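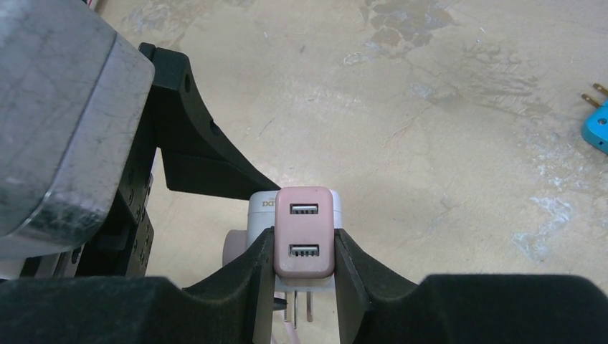
## November, evening

Simin Jalali telephoned from Ernen after supper. She has rented the small flat above the bakery, and it costs her 55 francs more each month than the old one. She is happy with it, only the kitchen is dark.

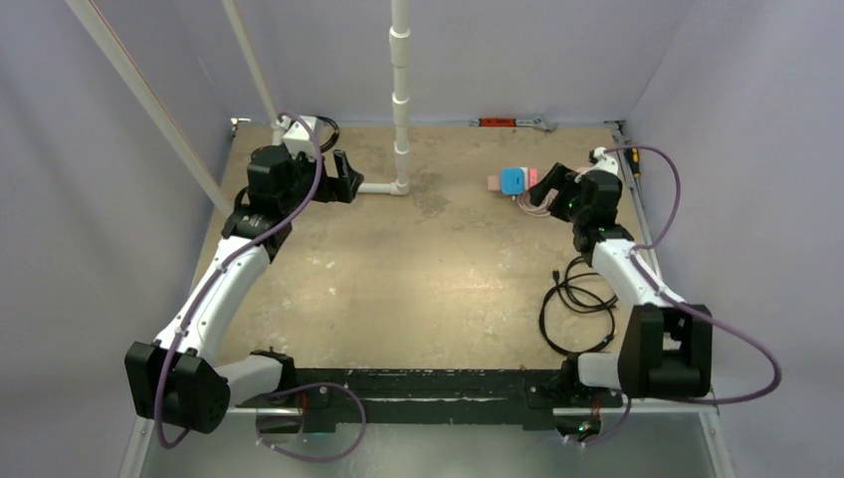

My own kitchen is still waiting for paint. I have read page 41 of the colour booklet so many times that it opens there alone. Mother wants yellow, I want something quiet - a pale lavender-grey like those walls, with a sandy table top that has flecks in it. Crumbs would not show so much.

Tomorrow I must buy 2 brushes and answer Mr Dumitrescu's letter.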